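# Hand-held gripper sessions at Plenano: common questions

House rules for anyone recording at the table. Questions go to Chunhua Yu.
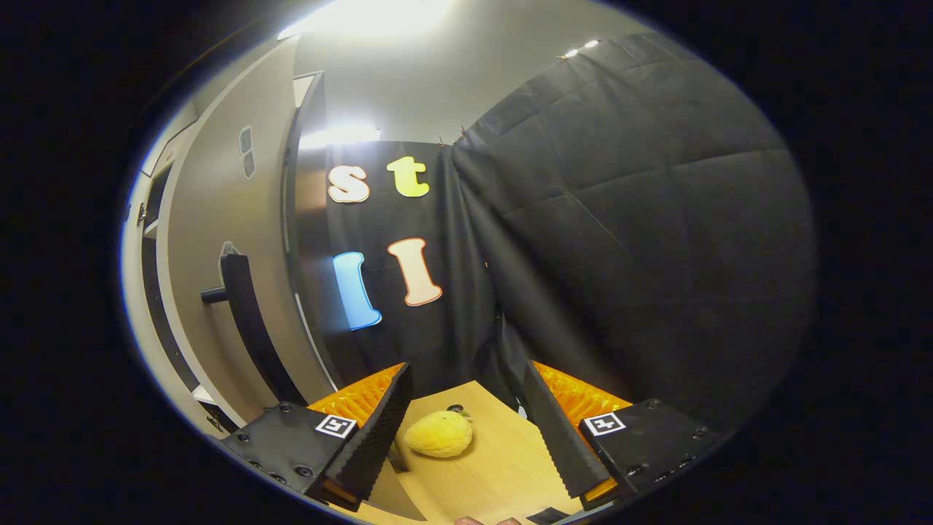

## How should the gripper be at the start?

Open, with the object in view between the fingers. Start each take the same way.

## What about the square markers?

Keep them clean and uncovered - no tape, no stickers. Report a scratched one before you record.

## Can I steady the object with my free hand?

No. Keep it off the tabletop until the take has ended.

## How long is a session?

40 takes, then a break of 8 minutes. Stop sooner if your wrist aches.

## Do I delete bad takes?

No. Mark them as bad in the log and carry on with the next number.

## May I move the backdrop or the quilted blanket?

Only between sessions, and write it in the log.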